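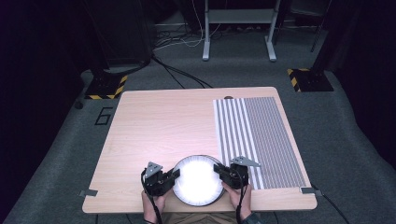 The round light on the table, glowing away in the dim.

I went to the Rivas open day to learn about sleep, and I left having spent 3 dollars on a cup of chamomile tea. Rivas runs a small sleep lab above a tire store, and once a year it lets in the sort of people who lie awake reading about sleep labs.

Ayanda Steyn led our group. She has the low, even voice you would want in this line of work, and by the second room a man behind me was yawning without shame. The bedrooms look like a decent motel with the minibar removed. Guests are wired up by 11 at night and told to sleep normally, a thing I have never managed even at home.

The part I liked best was the talk on evening light. Iulian Matei had a chart of what we all do to ourselves after dinner, and it was not flattering. My kitchen, by his reckoning, is lit like an operating room. He suggested smaller lamps, set low, and fewer of them. 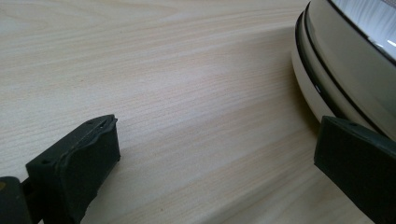 I asked whether reading in bed counted against me. Matei said it depended on the book – he recommended something dull and gave me the lab's annual report. It is dated 29/01/2019 and I have yet to get past the contents page.

Lunch was soup and a bread roll. There was a raffle for a Jonley pillow, said to hold 600 tiny beads, and a woman who told us she slept perfectly well won it. Next open day is in November. Parking is behind the tire store, and the back stairs are steep.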